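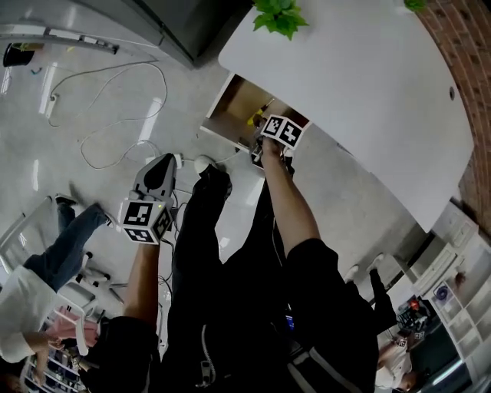
*Black jacket, silver zipper pull.*

# Loltdale jacket repair log

Plain-text records of 1,954 zipper and lining repairs done at the Hebden and Jundano shops. One row per garment, with colour, fibre and fault.

- `repairs.csv`: main table
- `codes.csv`: the 11 fault codes

Roughly 6 per cent of rows have no fibre listed. Jundano began logging in March, so its counts are lower.

Licence: free to reuse with credit to Loltdale.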